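Does the Drawer Need a System?
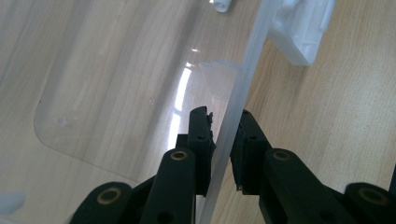
Every January the mail fills up with offers to sort out our homes, and this year the Promside catalog got to me first. It wants $670 for a set of kitchen drawer inserts, fitted, and promises I will "win back" 12 minutes a day. I'd like to know who held the stopwatch. Most of what goes into these kits is no grander than a long, narrow strip of frosted plastic, the kind you can see through a little but not well, and I have trouble believing that one of those stands between me and a calmer life.

Deepika Palaniappan wrote in to say I was unfair to the whole trade in the last issue. She bought the Velent pantry set two years ago and still uses it, except for the lids. Fair enough. But she also told me she cleared out four bags of stuff before anything was installed, and I suspect the bags did the work.

Velent's flyer says 3,956 homes have been "transformed." It doesn't say how many were checked on a year later. I wrote to ask and got a coupon.

My own plan is to empty one drawer, throw out the dead batteries and put the rest back. If it's a mess again by spring, I'll print that here too.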